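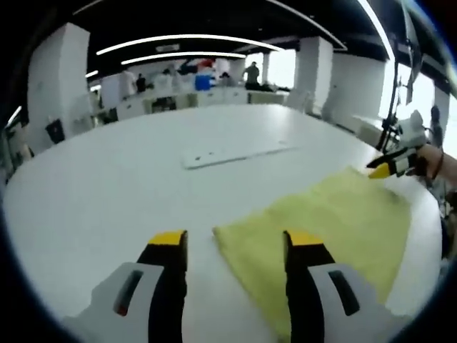
*Pale yellow-green cloth on a white table*

# Keeping light colors from going dull

Updated Mar 12, 2020

Most pale cotton goes gray or dingy long before it wears out. The usual causes are too much detergent, a machine packed too tight, and stains that went through the dryer before anyone saw them.

## Sorting

Pale yellows, greens and pinks should not go in with whites if you bleach your whites. Chlorine bleach will take the color out in patches. Wash them with light grays and beiges instead, and keep new jeans well away.

Towels get their own load. They shed lint, and the lint sticks to shirts. They also take longer to dry, so a mixed load ends with overdried shirts and towels that are still damp at the hems.

## Detergent

Use less. For a normal load in a front loader, 2 tablespoons of liquid is plenty. If you have hard water, go up a little, but check the rinse. Open the door near the end of the final rinse if your machine allows it. Suds at that point mean you used too much.

Fouad Twal wrote in from Rindoswood, where the water is very hard, to say he adds half a cup of washing soda to his towel loads and has stopped using fabric softener. I tried it for a few months and my towels do soak up water better. I would not use washing soda on wool or silk.

## Check before the dryer

Heat sets stains. Before anything pale goes in the dryer, lay it out on a light surface near a window and look at the places that catch trouble:

- collar and neckline
- underarms
- the front, at table height
- cuffs and hems
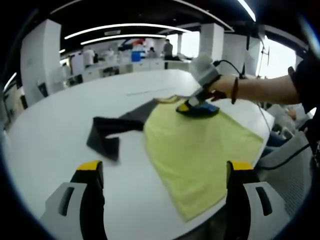
Go over the back as well. Grease is easy to miss on a damp shirt and shows up as a darker spot once the cotton is dry. If you aren't sure, hang the shirt up overnight and look again in the morning.

For grease, rub in a drop of plain dish soap, wait 15 minutes and rinse from the back with warm water. For sweat marks, make a paste of baking soda and water, leave it on for an hour and wash as usual. Do not use chlorine bleach on sweat marks - it can turn them a deeper yellow.

## Soaking dingy loads

An oxygen bleach soak will bring back a lot of pale cotton. Dissolve the powder fully in warm water first, then add the clothes. Undissolved grains can leave light specks. Leave them in for as long as the package says, then run a full wash. Test an inside seam if the color is bright or the shirt has a print on it.

Ghassan Zoubi asked whether vinegar works in place of softener. A half cup in the rinse is fine now and then. I don't do it every load, as it can be hard on rubber seals. Never put vinegar and chlorine bleach in the same wash.

## Drying and folding

Shake each piece before it goes in the dryer. Take shirts out while the seams are barely damp, smooth them flat with your hands and let them finish on a hanger. Most of them won't need ironing.

Line drying is good for whites, but strong sun fades pale colors. In June I turn them inside out and bring them in as soon as they are dry.

Let towels cool before you fold them, and check the thick edges. Any that feel damp go back on the rack.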